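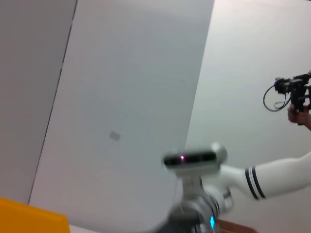 Does Anybody Sleep in Drurngate Hall? A Report on Noise, Bedtimes and One Very Loud Ice Machine

Eino Ahonen
Final project report, Everyday Statistics
May 31, 2024

Why I picked this

I moved onto the second floor of Drurngate in January, halfway through the school year, and I didn't sleep right for weeks. My old room was at the far end of a building next to a field. My new one shares a wall with the vending alcove, and the ice machine in there drops a full load of ice whenever it feels like it (3 a.m. is a favorite!). So when we had to choose a question for this class I already had one: do people who live near the noisy parts of the dorm sleep less than people who don't?

I was pretty sure the answer was yes. I also kind of wanted to use the results to get the ice machine moved, which Sirkka Seppälä, my project partner, pointed out is a terrible attitude to start a study with. She's right, so I'm putting it in writing.

What we did

We wrote a paper sleep diary, one line per night. You fill in what time you turned off the light, what time you got up, how many times you remember waking, and how rested you feel from 1 to 6. We picked 6 as the top number so there wouldn't be a middle one to hide in. Sirkka slid the diaries under doors and I put up a sign-up sheet by the laundry room. In the end 63 people said yes and kept the diary for 2 weeks, or at least handed something back that we could read.

Then we split everybody into "near" and "far." Near meant your room touched a stairwell, an elevator, a bathroom, the kitchen or the vending alcove. Far was everyone else. This sounds easy and it was not. Some rooms are across the hall from the bathroom and don't touch it, but you can hear every hand dryer. We argued over those for a whole evening and finally stuck to the touching rule so we'd at least be consistent.

We typed everything into one big spreadsheet, which took way longer than collecting it. People write times in all kinds of ways. "12" could be noon or midnight, and one person wrote "late" for nine nights in a row. We left those nights out and kept the rest of that person's diary.
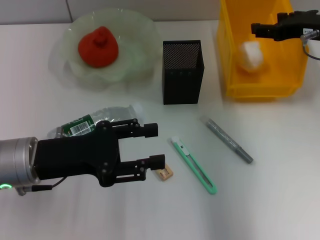

Small wood block on the white table

What we found

The near people did wake up more. That part came out clearly, and it was the same on every floor, so I don't think it was only my end of the building. The rooms by the stairwells were the worst, which surprised me, since I'd have bet my meal plan on the kitchen. The stairwell doors have those metal closers on them and they slam no matter how gently you let go.

But total sleep was almost the same in both groups! I checked it, then Sirkka checked it, then I made a chart because I didn't believe either of us. What made the biggest difference was what time people went to bed, and that had nothing to do with where their room was. People with morning classes went to bed a little earlier and got up a lot earlier, so they came out short. People with no class before lunch slept plenty, slamming doors and all.

The rested scores were messier. Near people scored lower, but the gap was small and a few very grumpy diaries were doing a lot of the work. (One of them was mine. We talked about whether I should even be in the data and decided to run it both ways. Taking me out shrinks the gap but doesn't get rid of it.)
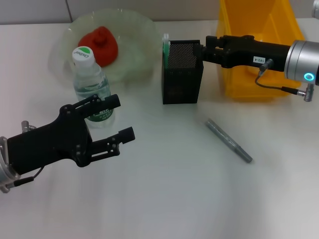 The other thing that showed up was earplugs. We hadn't asked about them anywhere, but people wrote notes in the margins, and a bunch of the near people mentioned earplugs or a fan. If the people with the worst rooms have already fixed the problem for themselves, then our two groups aren't as different as they look on the floor plan. I wish we had put in a question about it from the start. We thought about going back and asking, but by then it was finals and I didn't want to be knocking on doors with a clipboard.

Problems

The big one is that people volunteered. Somebody who sleeps fine is less likely to care about a sleep study, so we probably got extra complainers. Also, a diary is only what you remember in the morning. Sirkka wanted to leave a sound meter running in the hallway, but we couldn't borrow one in time.

And we only looked at one building. Laaksonen Hall is newer and has carpet in the hallways, and I'd love to know if their stairwell rooms are any better.

What I'd do next

Ask about earplugs, ask about class times in a separate box, and print the clock times so people can just circle them. I'd also like to try felt pads on the stairwell door frames on one floor and leave the others alone for comparison. Housing said we could email them a proposal in the fall.

The ice machine is still there. I moved my bed to the other wall.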